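Bodunus Gallery: Looking After Our Sidewalk Rover

April 2021

Welcome to the Bodunus page! Bodunus is the six-wheeled delivery rover we keep running out of a garage bay in Cakthorpe, and this gallery follows one full round of care, from the simulator to the workbench and back. We love this machine. It is stubborn, a bit noisy in the left rear hub, and a real pleasure to work on once you know where all the screws are.

Most of what we do is setup and tuning, so there are more words than pictures this time. The entries run in the order we do the work.

Before the tools come out

Every service starts with a log pull. We plug into the port under the lid, copy the last run and read through the motor currents, wheel by wheel. A hub that draws more than its neighbours is usually asking for grease. In January it was the left rear again, and the plot for that wheel sat well above the other five for the whole trip home.

Then we go to the simulator, which runs on a desktop beside the bench. We use Dusitov, our own street-corner world, and it has saved us so many scraped bumpers! The rover's settings file is loaded exactly as it stands on the machine, wear and all, and we drive the corner before changing anything.

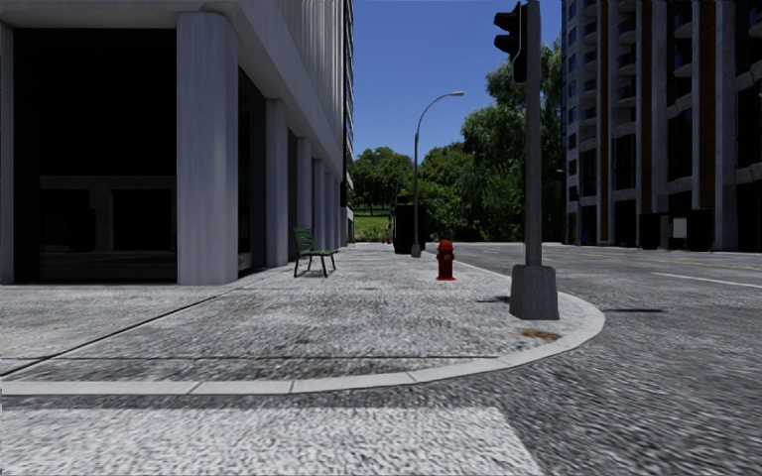
Curb handling is the setting we fuss over most, and it's the one I get the most mail about. The rover decides where the walkway ends by looking for a change in height and a change in surface together, and both have thresholds you can adjust. Set them too tight and it treats every joint as a drop. Set them too loose and it wanders. The rounded corner in Dusitov is perfect for this, with that long sweep of curb to follow, and the thin seam running diagonally over the paving makes a lovely false alarm to tune against. We ask for a clean pass along the curb, then a pass over the seam with no braking, then a turn that leaves decent room beside the red hydrant. When all of those go well, the file is ready for the real wheels.

On the bench

The rover goes up on two padded blocks so the wheels hang free. We spin each one by hand first. You can feel grit in a bearing long before you can hear it, and I'd rather find it with my fingers than with a grinding noise halfway down the block.

Hubs come off next, starting with whichever one the logs complained about. Old grease out, fresh grease in, new seal if the lip looks tired. The Cárdenas hubs we fitted over the winter have a deeper seal groove than the originals, so please don't mix the parts bins (we did, and spent an evening sorting it out).

The depth sensor gets a soft cloth and a squirt of plain cleaner. After that we check its tilt against a mark on the wall, with the rover parked on a taped line 1150 mm away. If the bracket has been bumped, loosen both screws, nudge it, tighten the top one first and measure again.

Wheel odometry comes last. We roll the rover down the hallway and compare the encoder total with a tape measure. Our current figure is 798 counts per metre, and it goes straight into the settings file along with the new sensor angle.

Back to the corner

With fresh numbers in the file, we return to Dusitov and drive the same passes again. Same start point, same speed, same order, so the two logs can sit side by side. It takes about 4 minutes a pass, which is just long enough to put the kettle on.

The current settings file is number 383 in our folder. If you are building from an older one, copy over the hub and sensor sections only and leave your own curb thresholds alone until you've tried them. Your tires will behave differently from ours.

Next gallery: the battery tray, the latch that keeps rattling, and a new colour for the lid. We're leaning toward orange!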